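Small Bathroom, Large Mess: Storage Above the Sink
Project report by Darmawan Lumbantobing, Interior Planning, Nandton
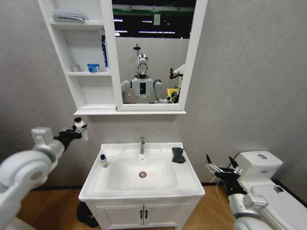 Fig. 1. Mirror cabinet with open shelves, over the vanity.

My question was whether open shelves beside a mirror make people tidier or just make their mess easier to see. I had five weeks and two households, Pacheco and Suvura, named after their streets so that everyone could remain friends.

The cabinet in Fig. 1 follows the layout I recommend. Folded towels go on top, small boxes and containers in the middle, and the bottom compartment stays empty. The empty one was the hardest sell. At Pacheco it held a hairbrush by breakfast and a second hairbrush by dinner.

Both households began with everything on the rim of the basin. Suvura moved to the shelves within days and stayed there. Pacheco moved to the shelves and then also refilled the rim, which I had not planned for and have entered in my table as "growth."

Tall cartons did best standing against the divider, where they had something to lean on. Towels kept their fold only if the same person put them back each time.

With more time I would test a closed door. My own bathroom was excluded from the study for reasons of scale.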